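Speaker notes: "Two arms, one clock"
Talk for the Grirnville robotics evening, 08/09/2025
Speaker: Mirjana Petek, Kencombe

Notes to myself: speak slowly. Drink water before slide 4. If the projector has the wrong colours again, do not stop to repair it.

Slide 1. Title

Good evening. My name is Mirjana and I work on the control software at Kencombe. I have been in the software group since March. Before that I was writing code for packaging machines, where everything arrives at the same place at the same time, and I must confess I miss it a little.

Tonight I want to speak about timing. I know the programme says "bimanual manipulation with learned policies". This is also true, but most of what I learned this year was about clocks, queues and small delays, so this will be the larger part of the talk.

Please ask questions in the middle if you want. I prefer it to a long silence at the end.

Slide 2. The task

The task is easy to explain to your grandmother. There is a pegboard, there is a table, and there are hand tools. The tools on the table should go back on the board. Two arms do it. Sometimes one arm is enough, and sometimes the tool must be passed from one to the other, when the free peg is on the far side.

We call the software Zisilum. It has four parts: perception, the task planner, the motion layer and the recorder. I will go through them in this order, and I will spend the most minutes on the motion layer.

(Pause. Let them look.)

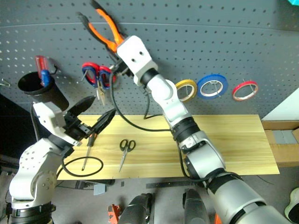
Each tool has its own difficulty. Scissors have loops, so a peg must go through a loop, and the blades must hang down. A screwdriver has no loop and it must stand in a cup. Tape is the friendliest object, because the hole is large and it forgives you a few millimetres. Pliers we still argue about. They open when you hold only one handle, and then the shape you planned for is no more the shape you have.

For the planner this means that "put back" is four or five different skills under one name. In our first version we had one skill with many parameters. My colleague Snežana Vukadinović had to read the log of this version one afternoon and she came to my desk with a printed page and the question "what is mode_b_alt?" I did not know. I had written it. We split the skills the week after.

Slide 3. Perception

We have three cameras: one above, which sees the whole workspace, and one on each wrist. The overhead camera gives the first guess of where a tool is. The wrist camera corrects the guess when the arm comes near.

The segmentation network runs on the overhead view all the time. On the wrist views it runs only when the planner asks for it. We tried to run it everywhere and the computer became very hot and very late.

Things that confuse it:
- Black handles against black cables. The cables of the arms come down close to the table and a thin loop of cable can look like a finger loop of scissors. We added cable pictures as a separate class and this helped more than any change in the network.
- Silver blades in strong light. They take the colour of whatever is near.
- The same colour on two tools. A red and blue handle can be one kind of tool or another, and colour alone should never decide it.
- The holes of the pegboard. For depth estimation a regular pattern is a bad friend. The matching jumps by one hole and reports this with great confidence.

The last one cost us a lot. The solution is simple: we do not ask the depth for the position of the board. We calibrate the board one time as a plane, we store it, and the planner treats it as known. If somebody pushes the table, we calibrate again. There is a script for it. Please, if you build such a thing, write the script on the first day.

Slide 4. The clock

(Drink water.)

Now the main subject. Each arm has its own controller, and each controller has its own clock. The cameras have another one. The computer where Zisilum runs has another one again.

In the beginning we stamped each message when it arrived at the computer. It looks reasonable. Everybody is compared with the same clock. But the arrival time is not the time when the thing happened. The wrist pictures were 81 milliseconds old when we received them, and we treated them as fresh.

When the arm stands still, this does not matter. When the arm moves, you correct its position with a picture from the past. So it corrects too much, then it corrects back. You see a small shaking just before the grasp. For weeks I thought this was a gain problem and I made the gains lower and lower, until the arm was very polite and very slow.
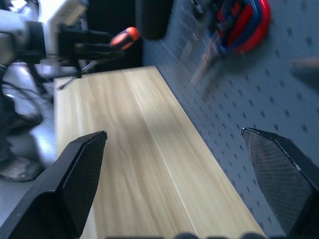 So how do you measure the delay? What we did is cheap. Move one wrist joint in a slow sine, record the joint angle and the wrist camera together, and compute the optical flow of the picture. You then have two curves of the same shape, and one is shifted. Slide it until it fits. The shift is your delay. We repeat this for each camera after each change of cable, driver or USB port. Yes, the port matters. I can show the curves in the break.

Some practical advice about this measurement:

Do not use a fast motion. The blur makes the flow noisy and the result walks around.
Use something with texture in the view. Here the pegboard holes are good, but keep the motion smaller than the distance between two holes, or you will have the same jumping problem from slide 3.
Write down the exposure setting. If the exposure is automatic, the delay changes with the light in the room.

After we had the number, we changed the stamping. The picture is now stamped with arrival minus the measured delay, and the motion layer keeps a short history of joint positions. When a picture comes, we look up where the wrist was at that moment, and we compute the tool position from there. Only then we bring it forward to the present. It is 12 lines of code. I am a little ashamed how long it took to arrive at these lines.

I could then raise the gains back to the old values. The shaking was gone.

Slide 5. Two arms together

With one arm the delay makes you inaccurate. With two arms it also makes them disagree with each other.

Take the handover. The left arm holds a screwdriver by the handle, the right arm must come and take it. Each arm sees the tool through its own camera, with its own delay. If the two delays are different, the right arm reaches for the place where the screwdriver is in its own opinion, and the left arm holds it somewhere else. The difference was 8 millimetres in our worst recordings, and a screwdriver shaft is thinner than that.

We now have one shared estimate for each object. The arms do not own an estimate. They send measurements to a small service, which we named Shehu, and they ask it for the answer at a time they choose. Shehu is a filter with a buffer. If a late measurement comes, it goes back, puts it in the right place, and computes forward again.

Question I always get: is this not slow? No. The objects are few, and the buffer is short.

Second question I always get: why not force all the devices to use one clock in hardware? If your devices have a sync input, do it and go home early. One of our controllers has no such input.

There are also rules in the planner for when both arms want the same space. I tried a clever method with a joint optimization for both arms. It worked in simulation and it found motions which were correct and very frightening. The present method is simple. The space above the table has three zones, an arm must reserve a zone before it enters, and the middle zone is reserved for the handover only. We lose some speed. Our operators prefer it, and so do I.

Slide 6. The recorder

I promised to speak about tooling, so here is my favourite part, and it has no mathematics.

We have now 527 recorded episodes. Each one has the camera streams, the joint positions, the commands, and the planner state. For the early ones we kept only the arrival stamps. When we found the delay we could repair many of them, because the delay of that camera had not changed. Where we had changed the cable in between and had not written it down, we could not be sure, and we put these episodes in a separate folder. We do not train on them.

What I would record from the beginning:
- the device time and the arrival time, both, always
- the version of the calibration, as a file inside the episode and not as a link
- the exposure and the gain of each camera
- the commands which were sent, and separately the commands which were accepted
- a free text line from the operator

The free text line was the idea of Snežana. I thought people would not fill it. They do, and they write things like "right gripper sounds unhappy", and this sentence led us to a loose screw which no graph had shown.

The viewer shows all streams on one time line, and you can drag one stream left or right with the mouse. I recommend to build this even if it is ugly. Ours is ugly. When you drag the wrist picture by hand and suddenly the motion fits, you understand the problem in a way that a table of numbers does not give you.

Slide 7. What does not work yet

Pliers, as I said. We close the gripper on both handles when we can reach them. When they are lying open too wide we skip them and the planner asks for a person.

Cables. The motion layer knows the shape of the arms and does not know the shape of the cables. We give it a thicker arm as a protection, and so it refuses some positions which are fine in practice.

Regrasp. If the tool turns in the fingers, the wrist camera often cannot see it well, because the fingers are in the way. The other wrist camera could look at it from the side. The planner does not know how to ask for this yet. I would like to finish it before winter, and I have said so to my manager, so now it must be done.

Recovery after a drop on the floor. The arms cannot reach there. We pick it up by hand.

Slide 8. Questions

If there is time, show the sine curves (folder "delay", second file, the first file has wrong axis labels).

If somebody asks about the network architecture: it is a standard one, we did not change it, I can give the settings by e-mail.

If somebody asks about price: send them to the sales table at the entrance.

Thank Snežana for the recordings and for reading these slides two times. Leave the laptop connected for the next speaker and take the adapter with me, it is the only one we have.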